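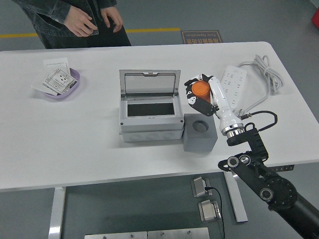

What does a distribution box do?

It takes the main supply coming into a room or a building and splits it into separate circuits, each with its own breaker, so a fault in one doesn't take out the rest. The breakers sit inside the box and the lid keeps fingers and dust away from them.

About Ruvside

Small electrical fittings. Boxes, lids, wall socket panels, blanks, trays to keep it all in. We check them, kit them up, and teach people to do the same. That's the short version and if you're in a hurry you can stop there and go to Contact.

Longer version. Helju Krūmiņa started Ruvside in the back half of a bicycle warehouse, packing socket panels for a wholesaler who kept getting returns. Wrong screws, missing labels, lids that wouldn't shut. She rented one bench, then the bench next to it. Then the bicycles moved out and we took the floor. Gunnel Solberg came in the second year to run training and has rearranged the benches more often than anyone would like.

Still a small outfit. 50 of us in a busy month, fewer in winter. We send out 2,600 kits in a typical week, most of them plain: one box, its screws, the breaker rail, a label sheet, the paper.

What we do all day

Kitting. A contractor sends us a list for a job – a row of apartments, a school wing – and we put together what each room needs so it arrives on site in one carton with the room number on it. The electrician opens it and starts. No hunting through a pallet for the last socket panel.

Checking. Lids first. A clear hinged lid should swing all the way up, stay put, come down and click. Then the knockouts, the round thin places in the base where the cable or conduit comes in. They have to push out clean with a screwdriver and they have to not fall out on the truck. Then the inside, then the label. Socket panels get looked at face on and from the side for warp, and the printed label gets read, not glanced at. Laimutė Lapiņa wrote the checking sheet we use now. It's one page. The old one was 5 pages and people signed it without reading.

Teaching. Short courses for warehouse staff, apprentices in their first months, store people who sell this stuff and want to know what it's for. No live work, nothing plugged in. If you want wiring qualifications you need a licensed school and we will happily tell you which questions to ask them.

How a bench is set up

People ask about this on visits so here goes. White tabletops, rounded corners, because a white top shows a dropped screw and a rounded corner doesn't get you in the hip. Box in the middle, lid open. Panels in a shallow tray to one side with their paperwork. Trays are colored by job so that two orders on neighboring benches don't get mixed, and the colors mean nothing beyond that, whatever you hear in the break room.

Holders are blocks with a hole in the top. Anything round that would roll goes in a holder. Cups too. If it's round and it's on the bench, it stands in something.

Floor lines are for walking. Keep the carts inside theirs. Mats are swept at the end of the shift and so is under them, please.

Bornidex and Vusta

Two names you'll see on our cartons. Bornidex is our own kit range, for new builds. Vusta is the refit range – deeper back boxes, extra blanks, longer screws, since old walls are never where the drawing says. Lukoševičius is the printer who does our label sheets and has done from the begining. Labels peel in one piece. You would be suprised how much that matters at four in the afternoon on a ladder.

Who's here

Helju Krūmiņa – founder. Orders, suppliers, rent, the phone if nobody gets it first.

Gunnel Solberg – training. Courses, bench layouts, induction.

Laimutė Lapiņa – checking. Sheets, rejects, calls to the factory about lids.

Nighat Minhas – kitting. Job lists, cartons, the trucks at 7 a.m. Was an electrician before and will tell you if your list is missing something. It's usually blanks.

Reet Jõgi – stores. Everything on a shelf has been put there by Reet. Ask before you move it.

Courses

Next intake is September. Groups are small, one bench per pair. First day is names and parts: what a knockout is, what a rail is, which way up a panel goes, how to read the printed label. Second day you kit a practice order and someone else checks it. Then you check theirs. Bring closed shoes and something to write with. Lunch is on us, roughly noon, soup mostly.

Rejects

We don't throw them out if they can be used. A box with a cracked lid still teaches somebody how a rail clips in. Schools near us can collect a carton of 70 mixed rejects for the cost of the carton, ask Reet. They're marked in red inside the base and must not be installed anywhere, not even in a shed.

Visiting

Mornings best. Ring first. The side door, not the loading door – the loading door has trucks in it. Sign in, tie back long hair, and leave bags in the lockers, not on the benches.

Recent items

Reading a job list without losing your place
Vusta refit kits: what's in the carton
September course – places and dates
Lids that won't close: what to look for
Trays, holders and keeping screws off the floor
Reject cartons for schools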